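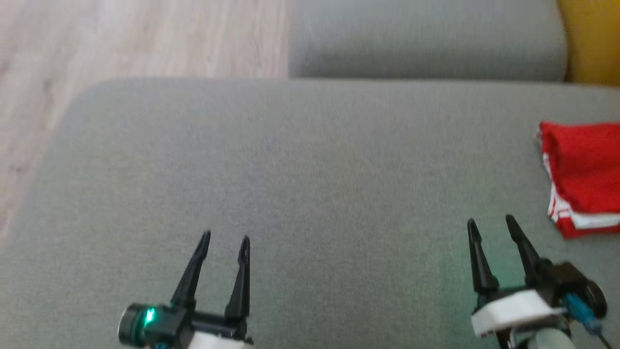 Speaker notes: Two Arms in the Day Room
Presenter: Nelli Ruotsalainen, Operations, Plidness Home Services
Session length: 30 minutes, including questions

Opening

Thank the hosts. Introduce Rahel Steiner, who will take the questions on training at the end.

Good morning. Plidness provides housekeeping and linen service to furnished residences. We clean apartments between guests and we keep the shared day rooms in order. The company has 37 housekeeping employees, and I have worked with most of them for several years. My subject this morning is the change in their work after the two-armed Grirance unit was introduced for tidying and folding.

I will speak mainly about job duties, schedules and pay grades. Technical questions may be sent to Kauko Sjöberg, whose address is on the handout.

Slide 2. The work before

Read the task list slowly. Many in the audience will not know the trade.

A housekeeper assigned to a day room straightens the seating, collects clothing and blankets left behind, folds them, and takes them to the linen shelf. Folding was never listed as a separate duty. It was done between other duties, often while standing bent over a low sofa. In our October survey, employees named bending as the most tiring part of the shift. Vacuuming came second.

Slide 3. What was assigned to the unit

The unit was given three duties: picking up soft items from seating, folding items of simple shape, and placing cushions. It was not given beds, bathrooms or anything breakable. Management and employee representatives agreed on this division in writing before the first unit was delivered, and it may be changed only by the same procedure.

Pause here. Ask whether the division is clear before going on.

Slide 4. What changed for employees

First, the order of the day. The unit works slowly, and a room it has entered must be left to it until it is finished. Housekeepers now begin with the bathrooms and return to the seating area last. Several found this difficult for the first weeks, and two asked to go back to the former order. We allowed this in the buildings where the unit is not used.

Second, a new duty. One employee on each shift is named as attendant. The attendant starts the unit, answers its stop signals, and refolds what has been folded badly. Nilmini Dissanayake was our first attendant and wrote the instruction sheet now used in every building. The position carries a higher pay grade. In the early months it did not, and this was a mistake on our part. Back pay was issued.

Third, conversation. Housekeepers used to work in pairs in the day rooms. With the unit present, one person is usually enough, and some employees told us that the shift had become lonely. We have since moved the paired work to the linen room. I would not describe the matter as settled.

Slide 5. Figures

Keep this short. Do not read the chart aloud.

The unit handled about 3,000 items during the trial. Of these, 600 were refolded by an attendant, chiefly knitwear and anything with a hood. Please note that refolding time is counted as working time and appears in the staffing plan. An earlier version of the plan left it out, and the attendants were the ones who found the error.

Slide 6. Positions and hours

No position was ended during the trial. Contract hours were held at the same level. I am not able to promise this beyond the present agreement, and employees have been told so in the same words.

Slide 7. Advice to other employers

Settle the pay grade before delivery. Let the people who do the folding write the folding instructions. Give employees a way to stop the unit without asking a supervisor, and do not record the stops against their names.

Closing

Invite Rahel Steiner to the front. If time is short, skip the question on maintenance contracts and refer it to Kauko Sjöberg. Handouts are on the table by the door.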